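July 2020
By Milagros Toledo

Kurnley's best-known sofa is staying put. The cream leather sectional in the front lounge of the Prernville community house was due to be replaced in February, and residents have now voted 47 to 7 to keep it. The seven are understood to prefer chairs they can get out of.

The sofa came second-hand from Altard, the furniture people on the highway, for $405. A new one of similar length was quoted at $1,616, a figure that was read out at the meeting twice, the second time more slowly.
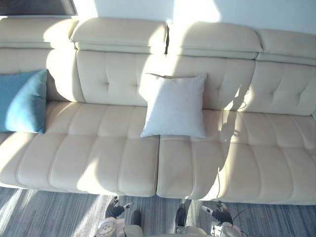
Morning regulars favour the middle, cushions permitting. The white one and the teal one have both survived the vote.

Opponents had complained that the leather gets hot on sunny days and that small change vanishes between the seats. Supporters replied that a blind would fix the first problem, and that the second was more or less a savings plan.
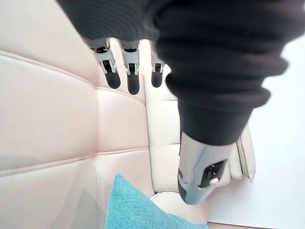
Quilted panels and stitched seams in off-white leather, with the disputed gap between the cushions.

Money set aside for a new sofa will go toward a blind and a proper clean by Soomro Upholstery. The lounge will close for one afternoon while the work is done, and anyone missing a house key is asked to speak up before then.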